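# Faire débarrasser une table par un bras robotisé : où en est-on, et comment essayer soi-même

*Mis à jour le 10 septembre 2022* 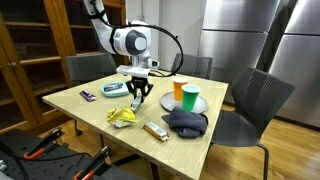
## Ce que ce tutoriel permet de faire

À la fin de cette page, vous saurez organiser un essai simple : un bras fixe, une pince à deux doigts, une table avec des emballages et de la vaisselle légère, et une consigne unique, « débarrasser ». Vous saurez aussi noter les résultats d'une manière qui permet de les comparer d'une semaine à l'autre.

Je précise que je ne suis pas roboticienne de formation. J'ai travaillé longtemps dans la maintenance d'ateliers, et le français est ma deuxième langue ; si une phrase vous semble bizarre, écrivez-moi et je la corrigerai. Les essais dont je parle ont été faits avec Seren Gittins, dans une salle de pause, entre janvier et la fin de l'été.

La question de départ était très pratique. On nous demande souvent si une machine peut déjà faire les petites corvées à la maison ou à l'atelier. Ma réponse, pour l'instant, est : certaines, lentement, et avec quelqu'un à côté.

## Le matériel

- un bras à six ou sept axes, avec arrêt d'urgence accessible à la main ;
- une pince parallèle à deux doigts, avec des embouts en caoutchouc souple ;
- une caméra de profondeur fixée près du poignet ;
- un ordinateur avec le logiciel de commande. Nous utilisons Plarton pour les trajectoires et Mudden pour enregistrer les essais ;
- un bac pour les déchets et un autre pour ce qui se garde ;
- des objets ordinaires : barres de céréales ou de chocolat, sachet de chips, gobelets en plastique, une assiette, un torchon.

N'achetez pas d'objets spéciaux pour les tests. Les cubes de couleur donnent de très bons résultats et ils n'apprennent rien sur une vraie table.

## Étape 1 : trier les objets par difficulté

Avant de brancher quoi que ce soit, regardez votre table et classez ce qui s'y trouve. Voici notre classement, du plus facile au plus difficile.

**Les barres emballées.** Elles sont assez rigides et leur largeur convient à la pince. Une barre posée en diagonale demande seulement que le poignet tourne avant de descendre. L'emballage argenté est plus délicat : il réfléchit la lumière et la caméra de profondeur y voit parfois un trou.

**Les gobelets.** Un gobelet seul se prend bien par le bord, un doigt dedans et un doigt dehors. Deux gobelets proches l'un de l'autre sur une assiette, c'est déjà un autre problème, parce que le doigt extérieur peut pousser le voisin.

**Le sachet de chips froissé.** Sa forme change au moment du contact. Il faut viser un pli et serrer doucement, sans chercher le centre.

**L'assiette.** Elle est plate et ronde, et ses bords sont trop bas pour une prise par le dessus. Nous avons fini par la laisser à l'humain.

**Le tissu.** Prendre un chiffon en tas est facile. Le plier ensuite est une autre histoire, et je ne vous conseille pas de commencer par là.

## Étape 2 : préparer l'espace

1. Reculez les chaises hors du rayon du bras. Un dossier est souvent plus haut que le plateau, et le coude du robot passe exactement à cette hauteur.
2. Vérifiez la boucle du câble au poignet. Elle doit être assez longue pour une rotation complète, mais ne doit pas pouvoir accrocher un gobelet.
3. Fermez le rideau si le soleil tombe sur la table. Les surfaces en inox d'une cuisine renvoient aussi des reflets ; orientez la caméra en conséquence.
4. Marquez la position des deux bacs avec du ruban adhésif.
5. Essayez l'arrêt d'urgence. Faites-le chaque jour, même si vous l'avez fait hier.

## Étape 3 : régler l'approche et la prise

Commencez avec une seule barre, debout ou à plat. Placez la pince ouverte au-dessus de l'objet, les doigts vers le bas, puis faites descendre le bras à vitesse réduite. Chez nous, la hauteur d'attente est de 50 millimètres au-dessus du point de prise. Plus bas, le bras renversait les objets debout en corrigeant sa position.

Réglez ensuite la force. Si l'emballage se déchire, diminuez. Si l'objet glisse pendant la montée, regardez d'abord l'état des embouts avant d'augmenter : un embout gras glisse à toutes les forces.

Quand la prise est stable, faites suivre le trajet complet jusqu'au bac, à vide, puis avec la barre. Ajoutez les autres objets un par un.

## Étape 4 : donner la consigne entière

Maintenant, laissez le système choisir l'ordre. C'est ici que les difficultés deviennent intéressantes. Le bras doit décider si un emballage est vide ou plein, et une caméra seule ne le sait pas toujours. Une barre non ouverte ne va pas à la poubelle, pourtant son papier est le même.

Nous avons essayé deux solutions. La première est de soulever l'objet et de lire l'effort au poignet ; elle marche pour une barre épaisse et beaucoup moins pour un sachet. La seconde est de demander confirmation à une personne par un bouton. C'est moins élégant — mais personne ne perd son goûter.

## Étape 5 : noter les essais

Créez un tableau avec une ligne par tentative et ces colonnes :

| Colonne | Que noter |
|---|---|
| Objet | le nom simple, toujours le même |
| Position | à plat, debout, contre un autre objet |
| Prise | réussie, glissée, manquée |
| Dépose | bon bac, mauvais bac, tombé |
| Aide humaine | oui ou non, et pourquoi |

Ne supprimez pas les essais ratés « à cause de la lumière » ou « à cause du câble ». Dans une cuisine, la lumière et le câble seront là aussi. Notre fichier contient 3904 lignes, et les plus utiles sont celles de la dernière colonne.

## Problèmes fréquents

**Le bras descend à côté de l'objet.** Refaites le calibrage entre la caméra et la pince. Un petit choc sur le support suffit à tout décaler.

**La pince prend deux choses à la fois.** Interdisez les prises quand un voisin est trop proche, et demandez d'abord au bras d'écarter l'objet libre.

**Tout va bien le matin et mal l'après-midi.** Regardez la lumière, puis la température des moteurs.

**Le logiciel perd l'objet après la saisie.** La main cache la caméra. Gardez en mémoire la dernière position connue au lieu de chercher de nouveau.

## Alors, peut-on lui confier la corvée ?

Pour une table de pause avec des objets connus, notre bras fait une bonne partie du travail, et il lui faut presque sept minutes. Une personne le fait en passant, avec la tasse de café dans l'autre main. À l'atelier Ukmont, où nous avons présenté la méthode, l'équipe s'intéresse plutôt au tri de petites pièces emballées — les formats y sont réguliers et la lenteur gêne moins.

À la maison, je n'y crois pas encore sans surveillance. Il y a trop de verres fragiles, et un bras fixe ne va pas chercher ce qui est tombé sous la chaise.

## Pour continuer

Refaites la série avec un autre jeu d'embouts et comparez seulement la colonne « Prise ». Ensuite, remplacez les gobelets en plastique par des tasses à anse. Seren prépare une page séparée sur le module Cha, qui gère le bouton de confirmation ; elle donnera le schéma de branchement et la liste des pièces.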